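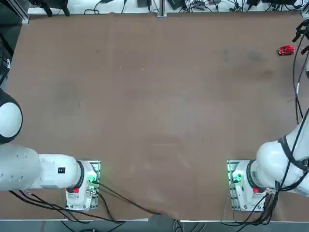 Fig. 5. Mesa marrón con un coche de juguete rojo.

5. Preparar la ronda de ratificación

Este apartado da por hecho que las delegaciones de Nustia y Grumel ya han firmado el acuerdo de normalización y se han felicitado mutuamente. Si todavía discuten el preámbulo, vuelva al apartado 4 y tenga paciencia.

En Tornico, la firma no pone nada en vigor. Cada delegación debe llevar el texto a su parlamento, donde descubrirá que sus propios diputados son bastante menos corteses que el enemigo.

5.1. Antes de abrir la sesión

1. Compruebe que el acuerdo firmado está completo, con sus 64 artículos y el anexo de fronteras. Las delegaciones cansadas tienden a olvidar el anexo de fronteras.
2. Imprima el resumen parlamentario, de 12 páginas. El texto íntegro lo pedirá un solo diputado, y no para leerlo.
3. Entregue a cada delegación sus cartas de condición, boca abajo.
4. Nombre a quien presidirá cada parlamento. No puede ser la misma persona que firmó el acuerdo.
5. Ponga el reloj en 120 minutos y déjelo a la vista de todos.

PRECAUCIÓN: no reparta las cartas de condición durante la pausa del café. Una carta vista por la otra parte queda anulada, y la delegación perjudicada exigirá una disculpa formal que consumirá el resto de la tarde.

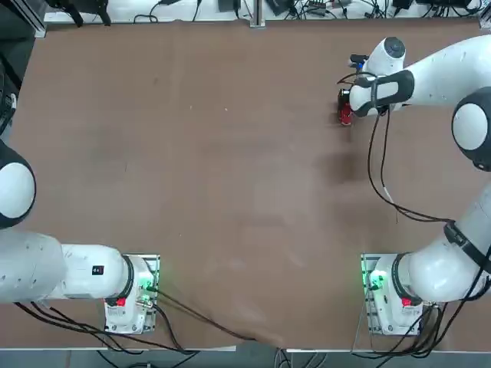 Las delegaciones ocupan lados enfrentados de la sala y conservan el sitio que tuvieron durante la firma. Cambiar de silla entre rondas se considera un gesto político y tendrá que explicarse en el comunicado. Deje despejada la zona común. En esa zona solo se admite el texto del acuerdo. Las banderas van detrás de las delegaciones, a la misma altura, y conviene medirlas antes de que lo haga otro.

5.2. Desarrollo

6. Abra los dos parlamentos a la vez. Mientras deliberan, las delegaciones no pueden hablar entre sí salvo a través del mediador.
7. Cada parlamento destapa una carta de condición y decide si la vincula a la ratificación. Ejemplos: una ley de inmunidad para bienes del Estado, el levantamiento de sanciones, la reapertura de una embajada.
8. El mediador traslada la condición a la otra parte, por escrito y sin adjetivos.
9. La otra parte acepta, rechaza o «toma nota». Tomar nota equivale a rechazar con buena educación y se anota como rechazo.
10. Repita los pasos 7 a 9 hasta que se agoten las cartas o el reloj.

Nota: una condición aceptada solo de palabra no cuenta. Si el presidente de Grumel insiste en que se dio la mano en el pasillo, remítalo al paso 8.

Nota: el papel de Kong, la potencia garante, es opcional en grupos pequeños. Quien lo interprete puede prometer ayuda económica sin fijar importe. Si alguien le pide una cifra, dispone de un turno para cambiar de tema.
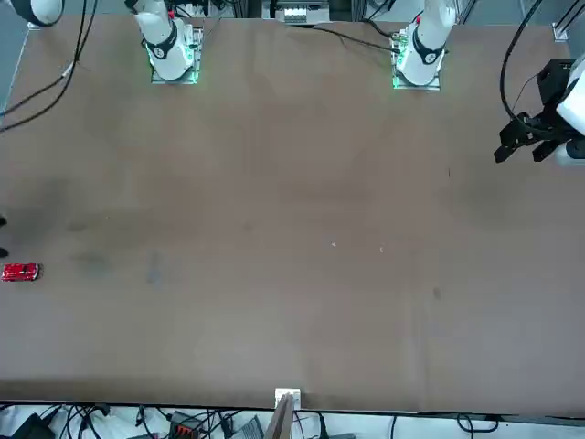
Fotografía: Sidra Warraich

5.3. Votación y cierre

11. Someta a votación el texto con sus condiciones. Se vota a mano alzada y basta la mayoría simple.
12. Si ambos parlamentos ratifican, pase al apartado 6, «Intercambio de embajadores».
13. Si ratifica uno solo, el acuerdo queda en suspenso. La delegación que ratificó obtiene un punto de prestigio y ninguna otra cosa.
14. Si no ratifica ninguno, redacten un comunicado conjunto en el que se celebre el clima constructivo de las conversaciones.

PRECAUCIÓN: no permita que se reabra un artículo ya firmado. Las enmiendas se tramitan como condición nueva y necesitan su propia carta. La fórmula «es solo una coma» ha alargado más partidas que el conflicto fronterizo.

5.4. Problemas frecuentes

Un parlamento se niega a constituirse. Espere diez minutos y dé por aprobada el acta anterior. Suelen aparecer para protestar.

Las dos versiones del acuerdo no coinciden. Prevalece la que conserva el mediador. Si el mediador ha perdido la suya, se aplica el apartado 9, «Crisis».

Alguien filtra una condición a la prensa. El equipo de prensa puede publicarla, pero debe citar a «fuentes cercanas a la delegación», aunque la fuente esté sentada al lado y saludando.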